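Sikbridge hand-held gripper pair, three months in
Posted 6/6/25

I bought these to try out the data collection method in Rainer Ruppert's write-up, the one where you skip the robot completely and record your demonstrations with a gripper in each hand. I'd done teleoperation before that and hated pretty much every minute of it, so yes, I came in wanting to like them!

Setup took me an afternoon. The marker cubes clip on top and the tracking finds them fast, though the Vandano software wanted calibrating again every time I moved my overhead camera (buy a decent mount, trust me). Cables are my main gripe. They're thin and they snag on your sleeve, and I've yanked one out mid-recording more than once.

Now the good part. We collected 845 demonstrations of a tabletop tidying task in 12 sessions, and I never got through half that with teleop. The policy we trained on them managed 47 successes out of 60 on our arm – my old one, same task, was down in the thirties. Small test, one lab, don't quote me on it. 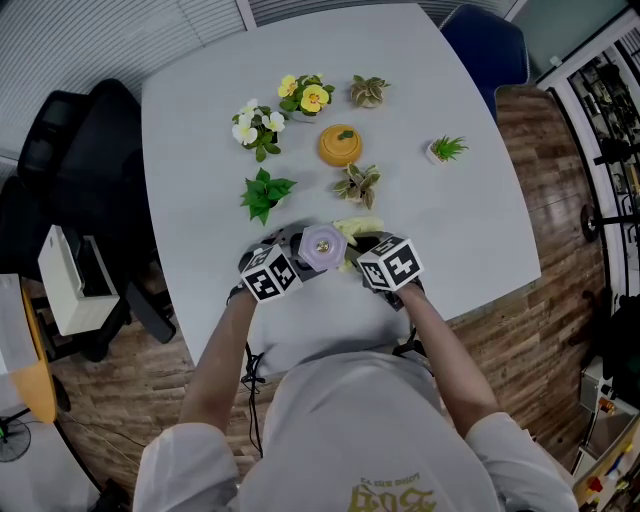 Thin floppy stuff is still hard, and so is anything you need both hands for at once. My wrists get tired after around 4 hours too, and I've started swapping with a labmate at lunch. I'd love a lighter version. The Wutavmont pair is supposed to be out in September and I'll probably cave and try it, but for now I'm keeping these. Four stars, and I'd make it five with better cables.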